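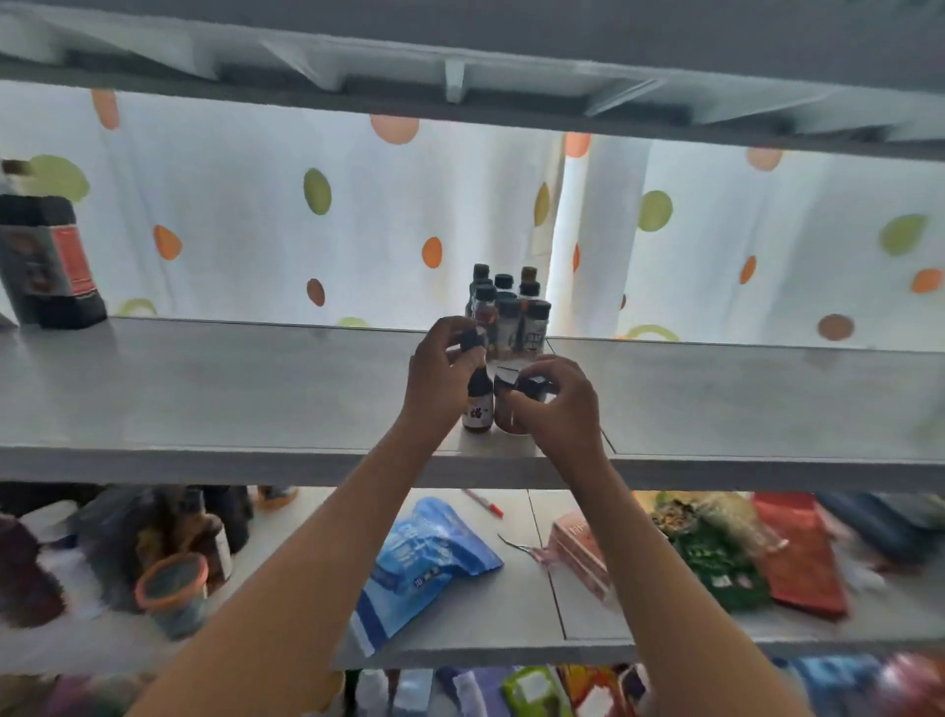 Vinegar and soy sauce night at our place, everybody! I have wanted a proper sauce shelf since we moved to Drestanstead and I am finally building one, in the spare room of all places. The little bottles with the black caps get the middle shelf, in a tight bunch, and the two at the front are the ones I reach for most (the slim dark one with the cream label, and the wider brown one next to it). The polka dot curtain behind them makes me happy every single time I walk in.

2/ A bit of background. My old system was a cardboard box under the sink. To get to the sesame oil I had to lift out the dish soap, two sponges and a bag of onions. I cooked like that for 4 years!!

3/ The rule I settled on: short stuff on the middle shelf, tall stuff at the far left end, nothing behind the tall stuff. I tried going alphabetical first and gave up before dinner. Half my labels I can't read anyway, so what letter do they even go under?

4/ Nawal Belkadi told me to put a dot of nail polish on the cap of anything salty. I did it tonight on the spares in the kitchen and I love it. Red for salty, green for sour. She has been doing this forever and never mentioned it until last week - rude.

5/ Somebody asked about heat. The spare room stays cool all winter, even in December with the radiators going in the rest of the apartment. No stove in there and no steam. It's a 2 minute round trip when I forget something mid-stir-fry, and I do forget something mid-stir-fry.

6/ I left plenty of shelf bare on purpose. Younes Ragab is coming back from Rumgate with chili oil for me and I know him, he will bring a case. He once turned up with a jar of pickled lemons so big we had to eat it down before the fridge would close.

7/ Cleaning tip that worked for me: warm water and a drop of dish soap on a rag, run around the neck of the bottle right under the cap. That's where the sticky ring lives. Then dry it before it goes on the shelf or you get those brown circles. My old box was basically all brown circles.

8/ Things I threw out tonight: a fish sauce with a cracked lid, a mystery syrup, and three packets of duck sauce fused into one. I felt great about all of it.

9/ Next up is the dry stuff. I want star anise, dried mushrooms and the good peppercorns together in jars, and I'm still hunting for jars that seal well and stack. If you've got some you love, tell me which ones! I'm going to make noodles now.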